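I'm done with matching dishes. There, I said it, and my sister-in-law can stop sending me links to 12-piece sets in oatmeal.

When we moved to Ardale I had 143 dollars left for the kitchen, and I spent 4 of them on a white plate with a red rim at the thrift store over in Vularcombe. Best money I ever spent! It has never once been just for food. It holds keys, buttons, the good scissors, whatever board game pieces the kids left under the couch (this week it's red cubes, don't ask me from which game).

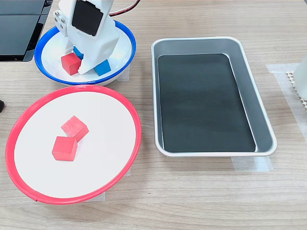
A colored rim does something a plain dish can't. You say "put it in the blue one" and a five-year-old knows exactly where to go. Try that with a stack of oatmeal bowls and you'll be pointing and sighing all evening. My kids sort their blocks faster into dishes than they ever did into the fancy bins I bought, the ones with the little chalkboard labels that smear.

And metal trays! I'd put one on every table in America if they let me. Beads, screws, wet paintbrushes, all of it goes on the tray, and when dinner's ready you pick up the whole mess and move it to the counter.

So keep your 200-dollar set, really. I'll be back at the thrift store in December, digging through the bottom shelf for something with a yellow rim.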